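List: Stullholm Watershed discussion
Subject: Re: Berge substation easement, who got letters
From: Viorica Sârbu
Date: August 27, 2026

Replying to the whole list because three of you wrote me offlist with the same question. Sorry for the typos, typing between things.

> On the Berge substation line, does anybody know if the
> new route still crosses the creek twice? The map they
> mailed us stops at the county road. Also my letter says
> the easement is 40 feet and my neighbor's says 85. Is that
> a mistake or are they asking for more on the Tovness side?
> And do we have to let the surveyors in if we haven't
> signed anything?

Yes, still 2 crossings. One at the old ford, one below the Badthorpe culvert. The full map is in the county packet, page 454, way at the back after the soil tables. It's sideways and the legend is tiny. Print it big if you can.

The 40 and the 85 are both right, sort of. 40 is the permanent strip. 85 is what they want during construction, for trucks and the pole yard. Some letters give one number, some give the other, and I have not seen one yet that gives both. Write back and ask for both in writing, with the dates the wide one starts and ends. "Temporary" with no end date is the thing to watch for.
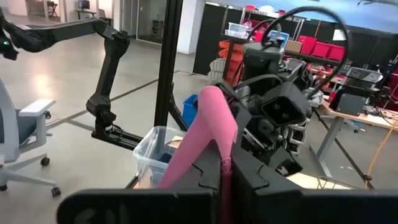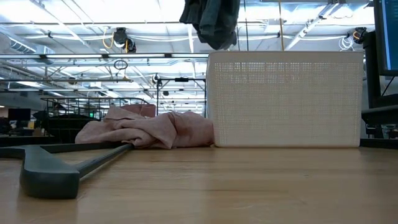
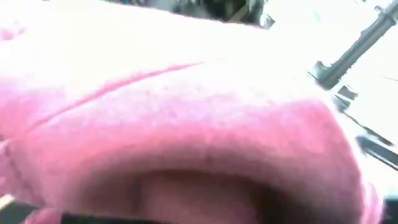 Surveyors next. Read your own letter before you say yes or no to anybody at the gate, the Tovness ones have a paragraph on entry and the Berge ones I've seen don't. I'm not a lawyer, ask one. If you do let them walk it, go with them and write down where the stakes go. Then keep every piece of paper in one place, even a basket like the white one with the little square holes is fine, as long as it all goes in there and not in the truck. Envelopes too. The postmark matters for the comment deadline and people threw theirs out last time, me included.

The creek. My main worry is still the lower crossing. Bank there was already slumping in spring and they want to clear the willows right to the edge. Their erosion plan is one page and most of it is about the road. Nothing on what happens if it rains hard with the bank bare. I asked by phone and got told it would be "adressed in final design." So put it in your comment, in your own words, don't copy mine. Form letters get counted as one, or thats what we were told on the pipeline thing.

If you have pictures of high water at the culvert, any year, send them to me with the date. Even bad ones. Looking for anything that shows the water over the lower fence.

Still don't know:
- who pays for the well testing
- if Stullholm gets its own hearing or has to drive to Badthorpe
- why the pole yard moved

Will post when I hear. Someone please forward this to the folks on the north road, half of them aren't on the list.

Viorica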